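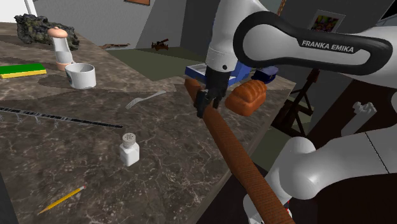 Marble worktop and a long wooden rod.

I've been meaning to write up the Gamton open day since we got back, so apologies to everyone who asked and got a two-word text instead. We went on the Saturday, on the early train, and I'd do it again tomorrow if my feet would let me.

For anyone who doesn't know it, Gamton is where the Rovomwood joinery works has been since before my mum was born, and every July they open the gates and let the public wander about. It's free, but you have to book a slot, and ours was half past ten. We got there at ten and stood in the car park eating flapjacks. There were already people queuing with pushchairs, which surprised me a bit (sawmills and toddlers!), but it was all very well roped off and they'd put out little ear defenders in a basket by the door.

Our guide was Tùng Mạc, who has been on the finishing side for 28 years and talks about timber the way my uncle talks about cricket. He started us in the drying sheds. I thought these would be the dull bit and they were my favourite. It smells like a cross between a church and a biscuit tin in there, and the boards are stacked with thin strips between them so the air can get round. Ash takes ages, apparently. Somebody asked if you could hurry it up and Tùng just laughed and said you could if you liked your tables banana-shaped.

Then on to the turning shop, and this is where I could happily have stayed all day. They make banister spindles, chair legs, curtain poles, that sort of thing, and there was a lady turning a chair leg by hand from a paper pattern pinned up behind her. Shavings right up over her boots. She stopped now and then to hold a pair of callipers to it and never once looked bothered by twenty of us breathing down her neck. My other half asked so many questions about chisels that I had to go and stand somewhere else for a while.

The stairs room was next. They had a whole curved staircase set up that went nowhere, ready to be taken apart again and sent off to a hotel. You were allowed up two at a time, so up we went, and I can report that it didn't creak.

Lunch was in the old canteen. I'd read grumbles about the food from last year but I had a very decent cheese and onion pasty and a mug of tea you could have stood a spoon in. The Zein stall was in there too, selling beeswax polish, and I came away with 2 tins when I'd only meant to sniff one. It's lovely stuff, though it does take some rubbing in. I've done the hall table and half of the bookcase so far.

In the afternoon there were talks. We skipped the one on fire doors and went to Altiter, a small kitchen outfit who buy their oak from Rovomwood, and they talked us through fitting a kitchen in an old house where no wall is straight. Really useful, as it happens, because ours is exactly like that. The chap reckoned a decent hand-built one starts at about £4,000 before you've even thought about the oven. I wrote that down and then wished I hadn't — we're having the doors painted instead.

A few bits if you're thinking of going next year. Wear proper shoes, as they do turn people away in sandals. The offcuts bin by the exit is pay what you like, and the good pieces had gone by two. The toilets are over by the drying sheds and the signs are hopeless, so go when you see them. And the last train back stops at every station there is, so take a book.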